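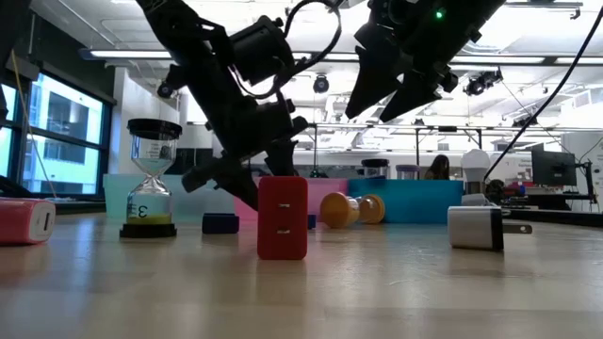 How long is three minutes? It feels like nothing when you're playing outside, and like forever when you're waiting for a pizza to come out of the oven! People have been trying to measure short bits of time like this for hundreds of years, and one of their cleverest ideas was sand. The hourglass on the table has a black number 3 on its bottom bulb, and its sand is a cheerful yellow-green. Two glass bulbs, a skinny neck in between and a pile of sand. You don't have to wind it up or plug it in.

So what makes it work? Gravity! Gravity pulls everything toward the ground, and that includes every tiny grain. The grains at the top want to fall, but the neck only lets a few of them through at once, so they have to take turns.

Now for the part I love best. If you fill a bottle with water and poke a hole near the bottom, the water squirts out fast at first and then slows to a dribble. That's because deep water pushes harder than shallow water. Sand is different! The grains lean on each other and on the walls of the glass, and the walls hold up a lot of the weight. A tall heap of sand runs through the neck at nearly the same speed as a short heap – pretty handy if you want to keep time.

Sailors used sand glasses on their ships long ago. Ships rock and roll, which is hard on a clock with a swinging pendulum, but a sand glass could hang from a hook and keep running. Somebody had to turn it over on time, though, even in the middle of the night.

And sometimes it isn't even sand inside! Glass makers have used ground-up eggshell, powdered marble and tiny glass beads. The grains need to be dry, smooth and close to the same size. Damp grains stick together and plug up the neck.

Want to make your own? You need two small plastic bottles, a circle of cardboard, strong tape and some dry table salt. Ask a grown-up to poke a small hole in the middle of the cardboard. Pour salt into one bottle, lay the cardboard over its mouth, put the other bottle upside down on top and tape them tightly together. Flip the whole thing over and time it with a clock.

Too fast? Add more salt. Stuck? Try a slightly bigger hole. Dong-geon Ko's class in Gukbridge made a giant one that ran for 935 seconds – that's more than 15 minutes! Write down your time, then flip it again and see how close the second try comes to the first.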